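Call for participants: sorting and putting away household things

Eline is looking for 49 people to help us test how everyday things get sorted and put away on a tabletop. The sessions are in February at our place on Halten Street. You don't need any experience. If you have ever cleared off a play table or put a kitchen drawer back in order, you can do this.

Each session lasts 2 hours. You sit at a white table with a small set of things — a wooden box with a red front and a round knob, a red plastic knife, a few other items — and decide what goes where. We write down the order you pick and ask why.

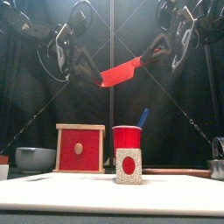 One person from the last round wrote that the knife was the hard part: "I kept wanting to put it with the kitchen stuff, and then I thought no, it's plastic, it goes with the toys. I changed my mind twice."

Both answers are fine. We want to know how people group things when they have no label to go by. Please don't practice beforehand.

You can take part if you:
- are 18 or older
- can sit at a table for the full session, with a break
- have not worked for Eline or Wragg in the past year 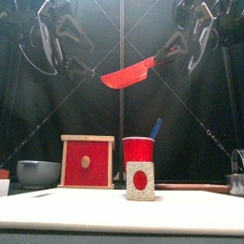 Does it matter if I'm messy at home? Wragg's front desk gets that one a lot, and a caller last month added that her own drawers were a disgrace. It does not matter. We would like tidy people and messy people in the same group.

Pay is $200, sent by check after your session. Parking is free behind the building. Bring reading glasses if you use them, and leave large bags in the hall.

The table is set up before you come in. Some of the items are quick to place, like the red cup with the white rim.
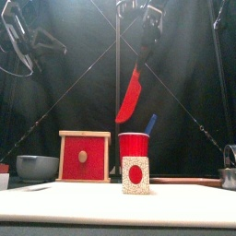
Others take longer, and you can leave anything undecided until the end. There is a short form to fill in afterward, one page, both sides. Your answers are kept under a number and your name is stored separately.

To sign up, call the Zaltano office between 9 a.m. and 4 p.m. and ask for the sorting sessions. Leave a daytime phone number. Spots are given in the order people call.

Last updated: January

Contact | Copyright Eline | Back to top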